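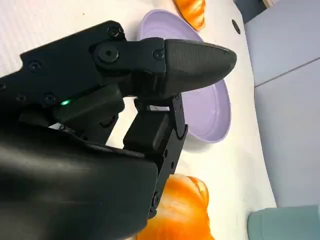

Round plate, pale lavender, raised rim. On the white table.

Everyday Tableware: Plates and Bowls
Gallery page 4

These pages cover the plates, bowls and serving dishes in the Dellow tableware collection. Most of it is plain household ware in solid colours, the kind that was sold singly or in small sets and used until it chipped. Violeta Maldonado started the collection with what was in her mother's kitchen in Hikton and has added to it from garage sales, church sales and a few house clearances. Elba Ulloa wrote the notes and keeps the list.

Page 4 is the lavender and grey group. The blues are on the page before it and the yellows are on the page after. Sizes are given in millimetres across the widest part and weights are in grams, taken on a kitchen scale.

Notes on the group

Lavender plate, raised rim
The plate at the top of the page. The colour is pale and can pass for grey in a dim cupboard. Catalogued under plates, round, and kept with the other lavender pieces on the second shelf.

Lavender side plate
184 mm. Same family of colour, slightly pinker when the two are put together. Bought at a church sale in a box of mixed saucers. Small chip on the foot, none on the rim.

Grey dinner plate
290 mm, flat, with almost no rim. It takes up more room in the dishwasher than any other plate on the list and has to go in at the back. Marked Salinas underneath in small capitals.

Grey cereal bowl
Weighs 319 g, which is heavy for its size. The glaze is worn in the bottom from spoons. Violeta used it every morning for years before it was added to the collection, and she still borrows it.

Lavender serving dish
Oval, with a handle at each end. One handle was broken and glued before it came to us, and the glue line has yellowed. Not for the oven. Also marked Salinas.

Grey saucer, no cup
The cup was sold separately or lost. If you have a plain grey cup marked Zinosow and no saucer for it, please write to Elba.

About the colours

Colour names on this site are our own. The makers used different names in different years and often printed nothing on the box at all. We sort by eye in daylight, next to the kitchen window, with the pieces side by side. Two pieces have moved from the blue page to this one after being looked at again. A visitor suggested we call the whole group mauve. We have left it as lavender.

Colours also shift from one screen to another, so please don't use these pages to match a replacement. Bring a piece with you, or ask us to hold one up against a paint card.

Care and storage

The plates are stacked by size with a sheet of kitchen paper between each one. Bowls are stored no more than three high. Everything is washed by hand in warm water with ordinary dish soap. Tea stains come off with baking soda and a soft cloth. We don't use bleach or steel wool on any of it.

Lending and spares

Pieces can be borrowed for school displays and table settings. Ask well ahead for anything in July, when the shelves are being repainted and the collection will be in boxes. Spare plates are swapped, not sold. The serving dish stays here.

Page last updated Jun 16, 2026

Previous: Blues
Next: Yellows and creams
Back to all tableware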